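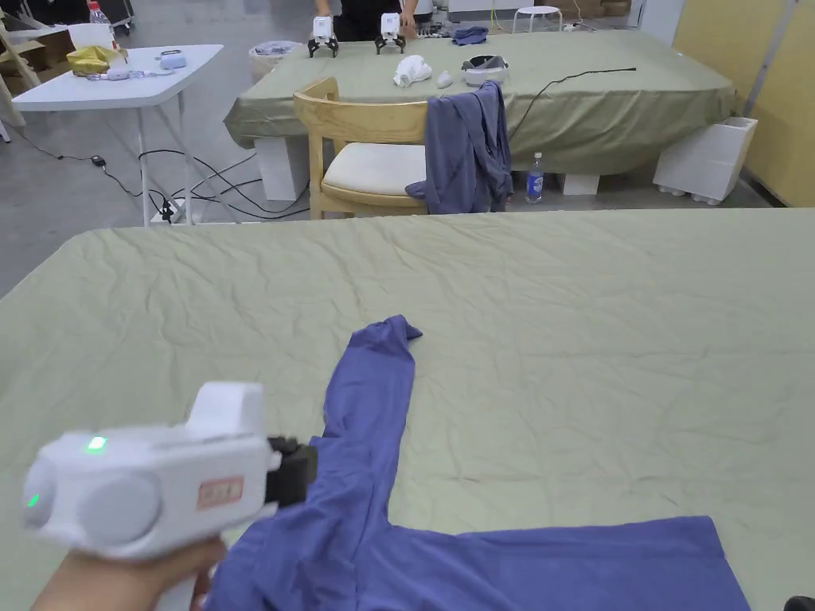

Can a Machine Fold My Sweater Yet?
Final report, Household Tasks group
Dilani Bepari, Tahsin Dissanayake, Latifa Bennani
Project advisor: Dwynwen Voyle

1. Why we picked laundry

All three of us started this course thinking that dishes would be the hard chore and laundry the easy one. A plate can break, a shirt can't! Then we read up on it and changed our minds in the first week. A plate keeps its shape when you pick it up. A shirt has a new shape every time you touch it, and the sleeves go wherever they like.

Our question was simple: if a machine only has two-fingered grippers, how much of a normal folding job can it do? We worked from hand-held grippers, where a person does the chore with the same kind of fingers a robot would have. If a person can't do it that way, a robot with those fingers probably won't either.

2. What we did

We recorded 284 tries at folding or picking up one piece of clothing or cloth. We threw out 6 because the recording stopped early, which left 278 to score. Shiuli Sheikh from the Ternham lab helped us write the scoring sheet. A try got 2 points for a fold with the edges lined up, 1 for a fold that would still go in a drawer, and 0 for a heap.

Long sleeves were the worst by far. You get hold of the cuff, bring it across the body, let go, and the elbow part slides back out. Tahsin got good at pinching halfway up the sleeve, and after that our scores for sweaters went up a lot.

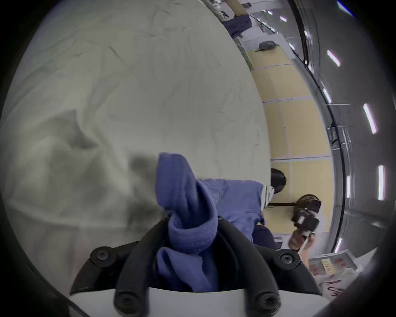

Towels and other thick knits were much kinder to us. The fingers get a good bite on ribbed cloth, and you can feel when you have it. The trouble is getting too much. If you close on a bunch of material when you wanted one layer, you have to drop it and start over, and a machine would first have to notice that it had the wrong amount. We think this noticing part is harder than the grabbing part.

3. So, can they do it?

Partly, and we find that really exciting. Flat, square things laid out on a table look very doable. A mixed pile straight from the dryer is another story, since you have to find a corner before you can do anything with it. We would also like to see someone try socks (we ran out of time in May, sorry socks).

4. What we would change

Use 5 fixed kinds of garment from the start. Agree on what "folded" means before the first recording. Latifa and Dilani scored the same sweater differently more than once, and we had to go back and redo that whole batch.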